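How many demonstrations before a pick-and-place policy stops missing the small boxes?

Posted by Natalina Fabbri

Hi all, and thank you in advance for your patience with a long post! I'm collecting teleoperated examples in simulation for a lab bench task: the arm goes to one of the two small boxes, picks up an item and takes it over to the microplate side. I have 20 good demonstrations so far. The trained policy reaches nicely but then closes the gripper a little too far to one side, mostly on the box with the blue base. Do I just need more examples, or am I recording the wrong kind? The bench layout is the stock one that we use for everything at Gratlow, and I haven't moved a thing on it between episodes.
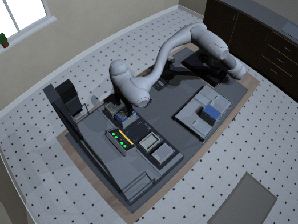

Page last changed: Dec 24, 2025

The arm has to come across most of the bench from its base to get to those boxes, so small errors at the shoulder turn into big ones at the wrist. I wondered if that was part of it.

Kirsten Sawatzky

Oh, I feel for you, I spent most of April on this exact thing. I'd say your trouble is that last sentence about not moving anything. If the boxes sit in the same spot in all 20, the policy can pretty much memorize a path and never look at them. Shift both boxes a little before each episode, turn them a few degrees too, and vary where the arm starts. Then record another 15 or so with deliberate corrections in them: come in slightly off, pause, fix it, close. Those were worth more to me than all my pretty ones. Keep 2 layouts out of training completely so you have something fair to test on. And do check that your camera view isn't blocked by the gripper right when it comes down over the box, mine was!

Adelmo Costa

Had same problem, got more data, went away. Try 18 per box.

Sang Đoàn

Kirsten's advice is good. One small addition: look at your action timestamps. Mine lagged the images by a couple of steps, and the grasp always landed short until I realigned them and retrained on the very same episodes.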